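Visit to the suturing lab at Malley, Ridby site

Posted 5 January 2024

I went to Ridby with a group from our regional engineering society, mostly people from packaging and machine tools. The visit had been put off from July after the building lost its cooling, so it was good to get there at all. Malley rents the ground floor of a two-storey unit behind the bus depot. Parking is poor and the visitor entrance is at the back, past the bins.

Our host was Ravindra Dixit, who runs the test group. He gave a short talk in the canteen before we went through. The lab works on robot-assisted stitching, using practice tissue on a bench. The arms are bought in and the fingers are moulded on site. The control software is their own and is called Prumomico. He said early on that he would rather show us a fault they had spent the autumn on than a demonstration that went well, and most of the visit followed from that.

The fault was a thread fault. The arm would place a run of stitches without trouble, then at some point in the next one it would pull on a thread that was already tight. The software worked out tension from the current drawn by the wrist motor. On a straight pull that was good enough. When the thread went round a fold, or under the finger itself, part of the load never reached the wrist, and the reading stayed low. The controller took a low reading to mean slack and kept pulling.

In most cases the thread cut into the edge of the tissue or the needle turned in the grip. The worst case, and the one that stopped work, was when a technician reached in to free a loop while the arm was holding. The hold state was supposed to lock all the joints. It locked all except the wrist, which was still trying to take up slack. The wrist moved and the needle went through his glove. He had a small puncture to the side of the thumb and was back the next morning, but Ravindra said they treated it as a serious event and shut down all the benches the same afternoon.
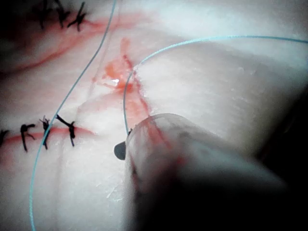 They then went back through the logs. Out of 4,000 recorded stitches they found 80 in which the wrist had pulled past the limit, and only 18 of those had been marked as faults at the time. The rest had been put down to poor tissue or a bad needle. One of our party asked how that could be missed for so long. The answer was that the operators had a box on the form for tissue quality and no box for thread tension, so people used the box they had. I have seen the same thing on our own line with a jam code that covered five different jams.

The repairs fell into two parts. The first was the hold state. It now cuts power to the wrist drive with a relay, and a brake comes on, so the software has no say in it. There is a lamp on the bench which goes green only when the brake has reported back. Nobody may put a hand in until it does. We were shown this several times and the brake makes a loud click.

The second part took longer. Dervishi, a small firm that makes load cells, supplied a thin sensor that sits behind the finger and measures the push from the tissue as well as the pull of the thread. The two readings are compared, and if they disagree the arm stops and waits for the operator. At first it stopped far too often, every few minutes on some days. They have been raising the threshold in small steps, with a run of 500 stitches between each change. Ravindra would not say when it would be finished.

I asked about cleaning, as fluid gets everywhere on this kind of work. The sensor is sealed but the cable entry is not fully proof against it, and they have lost two sensors that way. A new entry with a moulded boot is on order.

We had around half an hour at the benches, in two groups, behind a screen. The second group got less time than the first. Questions were taken afterwards over tea. Someone wanted to know why they had not fitted a force sensor from the start, and was told it was cost and weight at the wrist, and that the motor current method had looked fine on the foam blocks they began with. Foam does not fold over in the same way.

Members who want the handout on the relay circuit can ask me for a copy. It is four pages and the second drawing has a correction in pen. Malley can take another group later in the year, up to 12 people, closed shoes required.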